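Skundari opens parcel counter for small sellers in Jirnel

Jirnel, October. Skundari, a shipping company for small shops and home sellers, is opening its first parcel counter in Jirnel this month. The counter is in the former post room of the Fletomik building and will be open until 8 in the evening.

Sellers can bring their goods without packing. The staff will choose a box, close it, weigh it and print the label. Packing one parcel costs 3 euros, and the box is included in this price. Customers who send more than 90 parcels in one month pay nothing for packing.

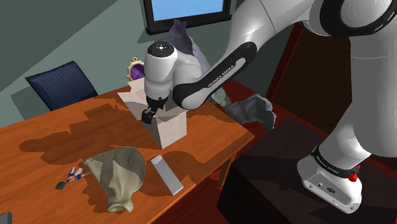
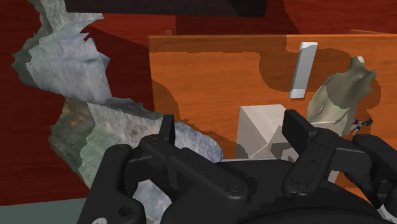

The company has prepared the opening together with Jireš, a local maker of cardboard boxes, which will deliver 5 sizes. Used boxes in good condition can also be returned at the counter, and they will be offered again at half price.

"Many of our customers are working alone, and in the evening they still have to look for a box and for tape," said Pádraig Flanagan, manager of the Jirnel counter. "We would like to take this part of the work from them. It is a simple service, but they have been asking us for it since a long time."

Skundari today serves some 2,000 sellers in the region. Those who already have an account can use the counter without a new registration. New customers need only an identity card and an e-mail address.

Press contact: Skundari, Jirnel office, Pádraig Flanagan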